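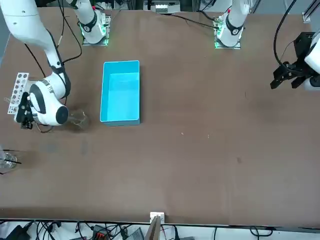

2. Preparing the Table and Placing the Labware

Grakska Shared Workshop > Guides > Bench Automation
Home | Projects | Guides | Tool Booking | Contact

This section covers table preparation, labware placement, and the first supervised pick for the Flurnard two-arm bench. It assumes that both arm bases have been bolted down and that the power-up check in Section 1 is complete. Members who have not signed off on Section 1 should not proceed.

2.1 Before You Begin

1. Confirm that the green ring at the foot of each arm is lit. If either ring is dark or shows another color, stop and return to Section 1.

2. Clear the table of hand tools, loose screws, and packaging. The cables running between the two bases may remain, provided they lie flat and stay near the rear edge.

3. Check the cable loops along each arm. A loop must be long enough for the wrist to turn fully without pulling tight, and short enough that it does not drag over the glassware.

4. Set the speed limit in the Drotitz control panel to 300 millimeters per second. This is the highest speed permitted while glass is on the table.

CAUTION: Keep hands and sleeves off the table whenever the arms are enabled. Press the stop button before reaching in, even to correct a small error in placement.

2.2 Placing the Labware

1. Set the blue bin near the middle of the table with its open side up. A small angle to the table edge is acceptable. The bin must be empty at the start of every run.

2. Place the two glass beakers upright on the bare tabletop. Leave enough space between them for an open gripper to come down over one without touching the other.

3. Place the test-tube rack on its legs, toward the near side of the table. Press lightly on each end – the rack should not rock.

4. Wipe any smudges from the outside of the glass with a dry cloth. Scuffs on the tabletop do not affect the run and need not be removed.

NOTE: The beakers used in this build are clear, and the overhead camera may lose their outline under strong side light. Close the window blind if the preview in Drotitz flickers.

2.3 Aligning the Gripper Over a Beaker

1. Select Manual Move and choose the arm nearest the beaker.

2. Open the gripper fully. The fingers must be wider than the beaker before the arm is lowered.

3. Lower the wrist in short steps until the fingertips are level with the rim, then pause. Look at the glass from the side as well as from the front.

4. Correct any sideways error at this height. Do not correct it once the fingers are below the rim. 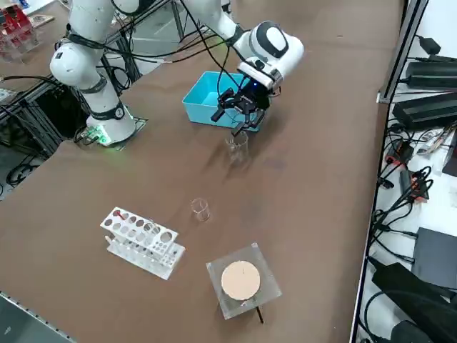 Reading time: 4 min

5. Lower the arm by a further 2 centimeters and close the gripper at the lowest force setting. Raise the force one level at a time until the beaker lifts without slipping.

6. Return the beaker to the table, open the gripper, and save the position under a name that other members will understand.

CAUTION: Cracked or chipped glass must not be gripped at any force setting. Place it in the glass disposal box and enter the loss in the bench log.

2.4 Checking the Wrist Camera

Each arm carries a small camera close to the gripper. The wrist view is used for the final approach to the rack, where the overhead camera is often blocked by the arm itself.

1. Stand one glass test tube upright in the rack.

2. Move the open gripper toward the rack and stop with one finger on each side of the tube.

3. Open the wrist view. The rim of the tube and the holes in the top of the rack should both be sharp.
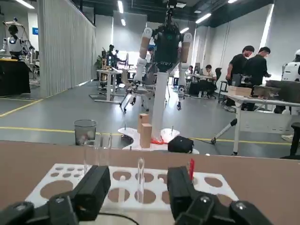

4. If the holes are sharp but the rim is blurred, raise the wrist slightly and refocus. If both are blurred, clean the lens and repeat Step 3.

5. Draw the detection zone so that it ends at the near edge of the table. Movement elsewhere in the room should fall outside the zone – otherwise the Mulcahy tracking script may pause the run without need.

6. Save the zone and close the wrist view before leaving Manual Move.

NOTE: The zone must be drawn again whenever a wrist camera is removed or its bracket is loosened. Saved arm positions are not affected.

Continue to Section 3, Recording a Pick Sequence.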